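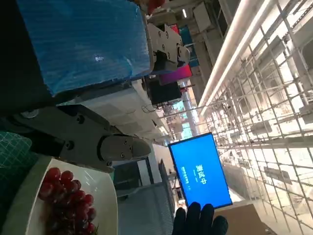

Appeal after shed break-ins at Bevis

Officers are seeking witnesses to a series of overnight break-ins at the Bevis allotments on 24th November. Padlocks were forced on three sheds, and two petrol strimmers and a generator were taken - the latter valued at £200.

Plot holders are asked to check their property and report any loss to the Steinbach station, quoting reference 82. Enquiries are being led by Hauke Dreßler.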